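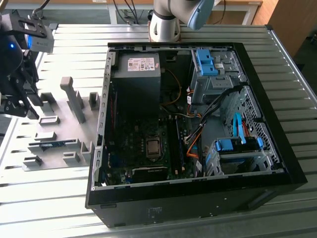
*Tower on its side, panel off, CPU bare in the socket.*

**satish_pillai** — November 22, 2018
Stripping this one for parts. RAM first or drives first? The blue SATA cable loops over the drive bay and I keep snagging it.

**morrison31**
Drives. Unplug both SATA cables at the drive end, then slide the caddy out.

**bnamboodiri**
Disagree. Memory first, while the board is easy to reach. Caddies can wait.

**morrison31**
The slots are nowhere near the bay. Order makes no difference to the RAM.

**satish_pillai**
Going with drives. The black bundle running down from the drive bay gets tied back before I touch anything.

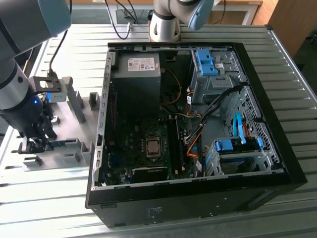
I'll leave the power supply for last — its cables cross half the case.

**bnamboodiri**
Fine. Bag the screws by size.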